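Cavico releases update to Setstead grasp planner

Cavico has put out a new version of Setstead, its grasp planning software, with changes to how it handles round objects lying on soft surfaces. Earlier versions assumed a flat, rigid support and often placed the fingers too high on cups and cans.

The planner now estimates the slope under each object before it picks a finger angle. The model was retrained on 3019 recorded grasps, and planning time is down to 88 milliseconds per attempt. A log viewer that replays failed grasps is included. Support for the older Tomex driver ends in February.

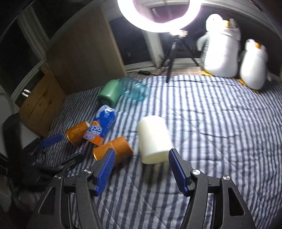
Omid Ebrahimi wrote on the project's message board that the slope estimate works well on bedding but still drifts on thick foam, and asked for a setting to turn it off. Cavico said a fix is planned for the next release.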